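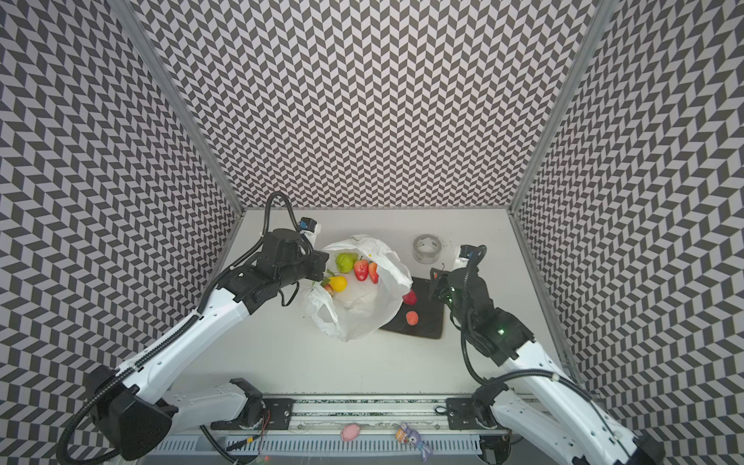

One reader wrote in to ask why a two-arm bench needs written rules at all, if the arms are small and everyone who uses them has been trained. The trained people are the ones who get comfortable and reach in. Most of the questions below come from the same place.

Home | Bench Rules | FAQ | Forms | Contact

Two-Arm Bench Rules: Frequently Asked Questions

Who do these rules apply to?
Anyone running a tabletop two-arm station at Baleck or Parncombe. Visitors follow them too, with a trained operator beside them.

Can I move an item while the arms are powered?
Not by hand. Pause the session, wait for both arms to stop, then reach in. A gripper holding still over a bag may be about to close. Treat a still arm as a moving one until the pause is confirmed.

Why is there a speed limit for bag tasks?
Thin plastic catches on gripper fingers and gets dragged. The limit inside an open bag is 200 millimeters per second, and half that if both grippers are working on the same item. You can go back to normal speed once the fingers are clear of the bag.

What counts as a finished packing or unpacking run?
The task sheet says where each item has to end up. If it says "on the board," the item has to be resting on the board with the gripper open and lifted away. An item that rolls off after release is logged as a miss, even if you put it back.

Do I have to log failed runs?
Yes. Last year's review covered 1,376 runs, and 154 of them had no outcome filled in. Those had to be thrown out. A failed run with a note is worth keeping.

Can I use real fruit?
No. Use the play set. Real fruit leaks, and juice gets into the finger joints.

What about loose things near the rail?
Tape, tools and personal items should be outside the reach of both arms before you start. The rail itself and both mounting plates stay clear. Small things on the cable tray are allowed if they don't block the slots or touch a wire.

How often are cables checked?
Before every session. Move each wrist through its full range by hand with the power off and watch the cable loop. It should never pull tight or snag on the other arm. The bolts on the base plates are checked every 18 sessions - put your initials on the Tidari sheet when you do it.

Who can change the rules?
Send a change form. Forms are read each October and the new version goes up the month after. Urgent safety changes go up the same day.

Reader comments

Nwankwo: The bag speed limit felt slow at first. We've stopped tearing bags, so I'll take it.

benchtwo: Does the half speed rule apply if one arm is only holding the bag open? The sheet at our station doesn't say.

Nwankwo: We read it as no, only when both are on the same item. Would be good to have that in writing though.

Contact the bench desk | Copyright Baleck | Back to top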